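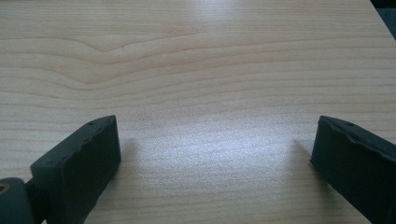 Slide 1. Title. Pokex hand-held gripper kit, buyer's review. Say the date, 01/08/2018, and that Quiroga paid for our kit at list price.

Slide 2. What comes in the case. Two grippers, left and right, cables, spare finger pads, and the Saniveck recording software on a one-year license. Setup took us 47 minutes the first time. Most of that was the license server.

Slide 3. The task. Pick up a tumbler, put it in the basket, reset. Go slow on this one, people always ask about the reset. Either hand can do it, but we have new operators start with both grippers open and level.

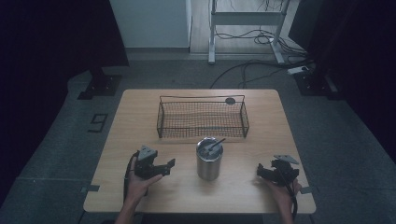
Tumbler task: one gripper in each hand, wire basket behind the cup.

Slide 4. Results. 103 recordings over 2 days. We threw out 5, all for dropped tracking – none for the grip. Have the log open in case someone wants to see them.

Slide 5. Complaints. Cables pull at the wrist after an hour or so. Pads are a pain to change, the screws are tiny. The manual still shows the old connector. Support answered by email the next day.

Slide 6. Compared with Cideck. Cideck is lighter and costs more, and you buy the software separately. We had it on loan for a week only, so say that before showing the table.

Slide 7. Would we buy it again. Yes, for tabletop work. New pads are due in September. Questions.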